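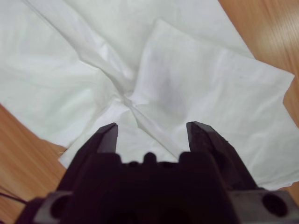 Kariuki Household Words

A word list of everyday talk about cloth, laundry and mending, gathered in Bamville and Posell. It holds 2681 entries, and we love every one of them! Did you know that Bamville has five separate words for a wrinkle, and Posell gets by with one?

What you get

entries.csv — one row per word, with spelling, meaning, town and a sample sentence
sayings.csv — 204 sayings, most of them about washing day (the ones about starch are wonderful)
notes.txt — spelling choices, open questions and a long grumble about hyphens

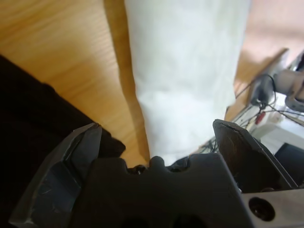 White fabric on a wooden table.

Getting started

Open entries.csv in any spreadsheet program and sort by the "town" column. The files are UTF-8, so if the accents look strange, check your import settings first. Zunine users can load the whole folder at once — pick "word list" as the type and leave the rest alone.

Known gaps

Sample sentences are missing for 575 entries. Words for knitting are thin, and Posell terms for dyeing haven't been checked a second time. Some verbs are listed twice under different spellings, and we'd like to merge those by October.

Adding words

Please do! Send the word, the town and a sentence you've really heard someone say. Rude ones are welcome too, marked "r" in the last column.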